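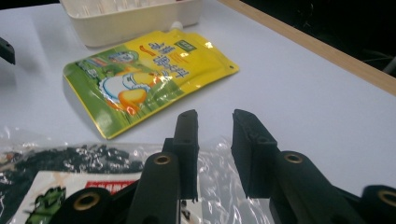
Gurkel reissues Zomby water safety set for nursery and infant classes

The children's publisher Gurkel has reissued its Zomby water safety set, a group of eight picture books with a film on DVD, in a revised edition for nursery and infant classes. The set went on sale to schools in February. Clunenside, where the first edition was tried out, has taken copies for its school library loan service.

The books follow a young otter called Zomby along a river from its source to the sea. Each deals with one kind of water: garden pond, stream, canal, lake, swimming pool, weir, harbour and beach. The text has been rewritten throughout by Bohumila Zeman, who also wrote the first edition. The illustrations have been kept in five of the books and redrawn in the other three.

The main change is to the order of the safety message. In the first edition every book ended with a page of rules, set in smaller type and meant to be read aloud by an adult. Teachers who returned comments to Gurkel reported that this page was often skipped when time was short. In the new edition each rule appears in the story at the point where Zomby needs it, and is repeated once more before the end in the same words. The closing page now carries a single drawing with no text, so that a class can be asked to say the rule from memory.

"The wording has to be the same both times," said Zeman. "If one page says keep back from the edge and a later page says stay away from the bank, a child of four may well hear two different instructions. We went through all the books for that and found it more often than I would have liked."

The advice on what to do when another person falls in has also been altered. The earlier canal book showed Zomby holding out a branch from the bank. This has been removed. All the books now give one instruction for young children, to stay out of the water and shout for a grown-up, and the notes for adults deal with calling for help and with throwing a float or line.

The film runs for 18 minutes and is divided into chapters that match the books. Each chapter can be played separately from the menu, and there is a pause at the end of each so that the disc does not run on into the next while the class is talking. Subtitles are included and are switched off by default. A version with a signed commentary is on the same disc and is reached from the first menu screen. The music level under the narration has been lowered following complaints that the speech was hard to follow in a hall.

Gurkel said it had considered dropping the disc. Schools that have no player can use the same film through Joo, the publisher's online reading service, with a code printed inside the cover of the pond book. The code covers one school and does not expire. Home buyers get the same code, limited to one household. The film on Joo cannot be downloaded, and schools with a slow connection are advised to use the disc.

The books are printed on heavier paper than before, with rounded corners and a wipeable cover. The binding has been changed from glue to stitching. Library copies of the first edition tended to lose their centre pages, and the Clunenside loan service had withdrawn most of its stock for this reason. The page size is unchanged, so the new books fit the old slipcase and the display stand supplied with it.

The first print run is 1000 sets. Of these, 600 have been set aside for schools and libraries, and the rest will go to bookshops. Single books are sold separately to schools only, to replace lost or damaged copies. A reprint will depend on orders at the end of the summer term.

Schools that own the first edition can go on using it, with one exception. Gurkel is asking them to take the old canal book out of use and is replacing it free of charge. The old copy need not be sent back. Requests should be made on school headed paper or from a school email address, and should give the number printed on the back cover beneath the price. The old DVD shows the same branch scene in its third chapter, and can be exchanged in the same way.

Notes for teachers come as a separate booklet with the set. They cover three short sessions for each book, a list of questions to put to the class, and a letter to parents that may be copied. The booklet does not include a risk assessment for visits to open water, and states that schools should follow their own procedures for these.

A Welsh edition of the books is in preparation. The film will be narrated again for it, and the disc will carry both languages.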